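### 4.2 Repair claims and the second-hand market

Destcombe reports that a refurbished workstation lasts 7 years. We doubt it. The figure rests on 2450 returned forms, and owners whose machines had failed had little reason to reply.

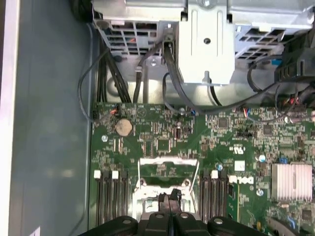
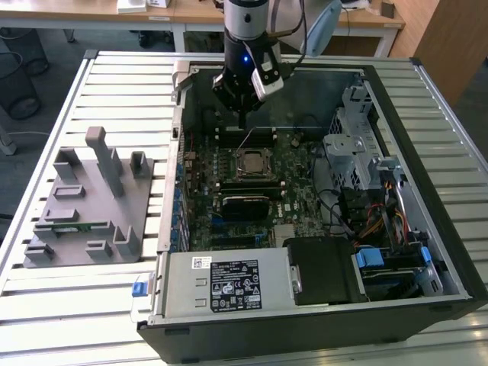 **Figure 2.** Open desktop computer with the processor socket empty, in two views.

Villanueva's survey at Celtstead drew 1000 replies and found shorter lives, though it left out machines sold for parts – a large gap. Neither source says whether a swapped board counts as the same computer. Until that is settled, we treat both figures as upper limits.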